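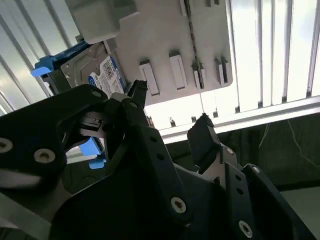 The Tarnatard Cup

My nan left me three things: a fish kettle, a terrible temper and a share in a boat. I gave the kettle to a charity shop the same week, and the temper I'd had for years anyway, so it was the boat I had to go and see about.

It was kept at Kesurel, which is a bus ride and then another, smaller bus ride from anywhere you've heard of. I went down one Thursday in March with a rucksack and the wrong shoes. The letter from the solicitors (Rosser, with a crest at the top like a startled heron) said I owned half of a vessel called the Dosico, and that the other half belonged to a Mr Arūnas Pētersons, who would be glad to hear from me.

He wasn't glad. He was sitting on an upturned crate eating a boiled egg, and he looked at my shoes for quite a long time.

"You are the granddaughter," he said.

I said I was.

"She said you'd be taller."

I'd always thought of Nan as someone who did crosswords and disliked the people next door. I'd never once seen her near water, unless you count the bath, and here was this man in a jumper with more darning than jumper telling me she'd raced. Raced! Every summer, when we all believed she was having a fortnight with her cousin in Rhyl. Come to think of it, we'd never met the cousin.

"Rhyl," said Arūnas, when I told him, and he laughed so hard he had to put the egg down.

The Dosico was smaller than I'd pictured and a good deal greener. She sat on her trailer with her nose in a hedge. Somebody had painted a little eye on either side of the bow, and one of them had run a bit, so she seemed to be getting over a cry. I liked her straight away, which was annoying, as I'd come down to sell my half and be home for tea.

"How much is she worth?" I asked.

He told me they'd been offered 1,595 pounds for her once and your grandmother had thrown a bucket at the man. "It missed," he added, and I think he was sorry about that.

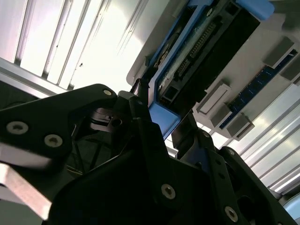 Page 2

So I stayed the night. There was only the one place, a room over the chip shop, run by a woman called Branwen Wogan who wanted to know everything and had most of it already. She'd known Nan for years. She'd been crew, she said, until her knees went.

"Did she ever win?" I asked.

Branwen was doing my toast at the time and she turned round with the knife still in the butter.

"Win what, love?"

"The race. The Tarnatard Cup. Arūnas says they went in for it every year."

"Oh, they went in for it," she said. "They came fourth."

"Which year?"

"All of them."

There were only ever four boats, as I found out later on. I don't suppose I need to draw you a picture. But the way Branwen told it, you'd have thought fourth was a position you had to fight for — Nan standing up at the tiller shouting things at the other crews that made the vicar go indoors, Arūnas bailing with a saucepan, the pair of them coming in well after the sandwiches had been put away and arguing all the way up the slip about whose fault it was. Then they'd sit on the wall with chips, perfectly happy, and start planning the next one.

I lay awake a good while that night. The bed smelled faintly of vinegar, and there was a gull on the roof that kept walking up and down as if it was waiting for test results. I kept thinking about all those Augusts and the postcards she'd sent us. Someone in Rhyl must have been posting them for her. I'd had one on my fridge for ages: WEATHER MIXED, FOOD GOOD, FEET BAD.

In the morning I walked down to tell Arūnas I'd made up my mind to sell. I had it all ready. I'd practised it on the stairs, in a firm voice, with a bit about my rent.
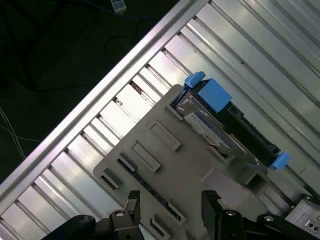
He'd got the boat out of the hedge by then, and he was holding out a paintbrush.

"The left eye," he said. "She did that one with a cold. Always she was going to fix it."

I said I couldn't paint. I said I had a bus at ten. He went on holding out the brush, and I noticed he'd found a pair of boots from somewhere and put them by the trailer, very neatly, side by side. They were Nan's. I knew them by the laces, which were odd, one brown and one red, because she'd never in her life bought a pair of laces when there was a perfectly good single in the drawer.

They fitted, too. So much for taller.

I missed the ten o'clock, and then the one after it, and my half of the eye came out slightly surprised. Arūnas stood back and had a look at it with his head on one side.

"What did she used to shout?" I asked him. "At the other boats?"

He glanced up the hill towards the vicarage, and then he told me, quite quietly, and I made him say it again so I'd have it right for August.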